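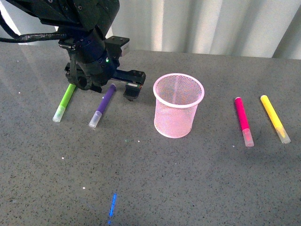
キャップ付きのペンは、立てて保管するのと寝かせて保管するのと、どちらがよいですか。

両側にペン先があるものは寝かせ、片側だけの水性サインペンはキャップを下にして立てておくのが無難です。顔料を使ったものは沈みやすいので、製品の説明書に置き方の指定があればそちらに従ってください。

Clometti 机上筆記具・収納記録

概要

Clomettiは、机の上で使う筆記具と、それをしまう容器の組み合わせを記録した表形式のデータです。共用机の筆記具がどこに、どの向きで、何と一緒にしまわれているかを、1件1行で書いています。収録は2,000件です。記録の対象はサインペン、色鉛筆、蛍光ペン、ボールペンと、それを入れるペン立て、箱、トレー、布のペンケースです。はさみや定規は、筆記具と同じ容器に入っている場合に限り備考欄に書いてあります。

もともとはPimsideの工作室で、しまい方の表示札を作り直すときに付けていた帳面でした。Clellisの学習室でも同じ書き方で付けることになり、二か所分を一つの表にまとめたものが今の版です。帳面の時期の記録は欄が足りないため、空欄が多くなっています。空欄を後から推測で埋めることはしていません。

ファイルの構成

records.csv　本体です。1行が1件の記録です。
containers.csv　容器の一覧です。全部で58件あります。
colors.csv　色名の対応表です。
labels.txt　表示札に使った文言の控えです。
changes.txt　変更の履歴です。

文字コードはUTF-8、改行はLFです。表計算ソフトで直接開くと文字化けすることがあります。その場合は取り込みの画面で文字コードを指定してください。containers.csvの番号は先頭にゼロが付いているので、数値として読み込むとrecords.csvと突き合わせができなくなります。番号の列は文字列で読んでください。

records.csvの欄

id　記録の通し番号です。欠番があります。
place　場所です。PimsideかClellisのどちらかが入ります。
item_type　筆記具の種類です。
item_color　筆記具の色です。軸の色を書きます。
cap　キャップの有無と状態です。付いている、外れている、なし、不明のいずれかです。
container_id　容器の番号です。机に直接置いてあるものは空欄です。
direction　向きです。先が下、先が上、寝かせ、不明のいずれかです。
neighbor　同じ容器に入っているほかのものです。
time_band　午前、午後、夕方のいずれかです。
note　備考です。自由に書いてあります。

directionの「先」は、キャップが付いているときはキャップ側の端を指します。両側にキャップがあるペンは、太いほうを先としました。帳面の時期には尻側を先と書いている人もいて、見直したときに直せたものは直し、判断がつかないものは不明にしました。

capの「外れている」は、キャップが軸から離れている場合だけに使います。尻側に差してあるときも外れていると書き、備考に「尻に差し」と入れています。半差しは初めの版では独立した値でしたが、書く人によって基準が違ったのでやめました。いまは付いているに含めています。

机に置いたままのペンも1件として扱います。容器の横に並べてあっても、中に入っていなければcontainer_idは空欄です。「横」「手前」といった位置関係は備考に書いてあることがありますが、どこから見た手前なのかが書かれていない行が多く、位置の分析には向きません。

容器の書き方

containers.csvには、形、素材の見た目、色、口の大きさ、底の大きさ、仕切りの有無が入っています。口と底は内側を測った値で、単位はミリメートルです。口と底が違う容器は形の欄を「口広」または「口狭」としています。丸か角かは別の欄です。
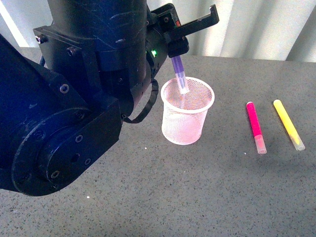

容器の色は、中身を全部出して白い紙の上に置いて見た色を書いています。ペンが入ったままだと色を取り違えやすく、とくに網目の容器では間違いが続きました。紫のマーカーを下向きに差し入れている白い網目の円筒でも、手前の網に淡い桃紫の色味がのっていて、この状態だけを見て「薄紫」と書く人がいてもおかしくありません。縁と底の帯は網ではなく無地の白なので、迷ったときは縁の色を見て決めることにしています。形は底より口のほうが少し広いものなので「丸・口広」です。ペンの軸が半透明のときも似た問題があり、item_colorには透けた印象ではなく色名そのものを書き、半透明であることは備考に回します。

網目の細かさは書いていません。一度は「細かい」「粗い」の二段階で付けましたが、見る人で変わるため削りました。ペン先が網に引っかかるかどうかを知りたいという問い合わせがあったので、引っかかりが起きた記録には備考に「網かかり」と入れてあります。網かかりの記録は細い先のボールペンに偏っています。太いサインペンでキャップを付けたままなら、まず出てきません。

底に敷物をしている容器は、敷物込みの状態を一つの容器として登録しています。敷物を外した時期がある容器は番号が二つに分かれています。Pimsideの角形の缶がその例で、フェルトを敷いた時期と敷いていない時期で番号が違います。同じ缶であることは備考の「同一」という語で探せます。

色名について

色名はcolors.csvにあるものだけを使います。赤、桃、橙、黄、黄緑、緑、水、青、紫、茶、灰、黒、白です。製品に付いている色名は使いません。製品ごとに呼び方が違い、同じ黄緑でも名前が何通りも出てきて、集計のたびに困ったためです。colors.csvの2列目には、帳面に出てくる言い方を入れてあります。ライム、若草、きみどりはどれも黄緑に、マゼンタ、ローズ、ピンクは桃に寄せました。

迷いやすいのは薄い色です。薄い黄は黄、薄い紫は紫とし、濃淡は分けません。蛍光ペンは薄くても備考に「蛍光」と入ります。キャップと軸の色が違うものは軸の色を採ります。キャップが無色や乳白色の半透明で、先の色が少し透けているペンも同じ扱いです。白い軸で尻の栓だけに色が付いているペンに限り、栓の色を採って備考に「栓色」と書きました。
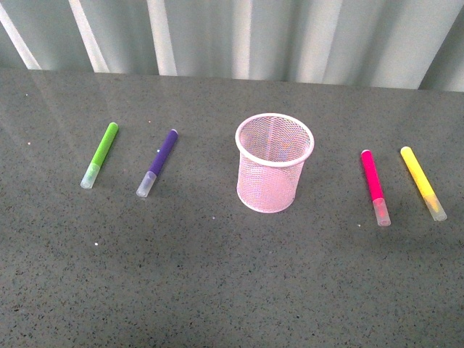
図　淡いピンクの網目のペン立てと、斜めに寝かせたマーカー

しまい方の決まり

記録を付けた期間、二か所の共用机では次の決まりを使っていました。データの偏りを読むときに必要なので書いておきます。

キャップは音がするまで閉めてから戻します。サインペンと色鉛筆は同じ容器に入れません。網目のペン立てはサインペン用とし、削った鉛筆は入れません。両側にペン先のあるペンはトレーに寝かせます。容器は机の中央に置き、端から5センチ以内には置きません。満杯の容器に無理に差さず、入らないペンは予備の箱に移します。書けなくなったペンは机に戻さず、窓側の小箱に入れます。

この決まりがあるので、サインペンが網目の容器に入っている件数は多くなっています。ほかの部屋でも同じ割合になるとは読まないでください。「サインペンは網目の容器に入れられやすい」という説明にこの表を使うのは誤りです。

火曜の午後はClellisの学習室で色塗りの時間があり、机に出たままの筆記具の記録がこの時間帯に集中しています。曜日の欄はありませんが、備考に「火曜」とある行は拾えます。書き忘れもあるので、備考に曜日がない行を火曜以外とみなすことはできません。

付け方

決まった時間に机を見て回り、その場で紙に書き、あとで表に打ち込みました。紙の書式はMoynihan式と呼んでいるもので、左に机の略図、右に欄が並んでいます。略図は表に入っていません。筆記具を動かす前に書くのが原則ですが、容器の奥のペンは一度抜かないと色も向きも分かりません。抜いて確かめたものは備考に「抜」とあります。

打ち込みと見直しは別の人が行いました。食い違いが出た行は紙に戻って確かめ、紙でも読めないものは不明にしています。帳面の時期の紙は一部がなくなっているため、その範囲の見直しは表の中の矛盾を直しただけです。

分かっている問題

idの欠番は、同じ筆記具を続けて二度書いていた行を消した跡です。消し残しがまだあると思います。

予備の箱の中身は数えた回と数えていない回があります。数えていない回は行自体がないので、箱が空だったのか、見なかったのか区別できません。

neighborの欄は区切りが統一されていません。読点とスラッシュが混ざっています。直すつもりでいますが、備考に書くべき語がneighborに入っている行もあり、機械的に置き換えると壊れます。

direction が「寝かせ」なのにcontainer_idがペン立てになっている行があります。入力の誤りではなく、浅くて口の広い容器の縁に渡すように置いてあったものです。

色鉛筆の長さは記録していません。短くなってペン立ての底に沈んだ鉛筆は見落としが多いはずです。

使い方の例

表示札の文言を決めるときに、容器ごとに違う種類が混ざった行を抜き出して使いました。混ざりやすい容器には種類の名前を大きく、そうでない容器には色の印だけを付けています。labels.txtに、その前後の文言を両方残してあります。子ども向けの札はすべてひらがなです。

備品の買い足しの参考にもできますが、使用量は分かりません。机の上にあった筆記具の記録であり、棚の在庫は入っていないためです。

個人に関する情報

利用者の名前、年齢、持ち物の名札の文字は入れていません。私物と分かった筆記具の行は削除しました。備考に人の呼び名が残っているのを見つけた場合は、idを添えて知らせてください。次の版で消します。

利用条件

複製、加工、再配布は自由です。再配布のときはClomettiの名前と、手を加えた箇所を書いてください。欄の名前を変えた版を出す場合は、元の名前との対応が分かるようにしておいてもらえると助かります。

変更の履歴（抜粋）

5月の版で、capから半差しを外し、colors.csvを追加しました。
その前の版で、容器の番号を数字だけのものに変えました。古い番号はcontainers.csvの最後の列にあります。
最初の版はPimside分のみです。

連絡先

担当はBello Onuohaです。誤りの報告はidと欄の名前を書いて送ってください。容器の追加登録は、口と底の寸法が両方そろっているものから順に反映します。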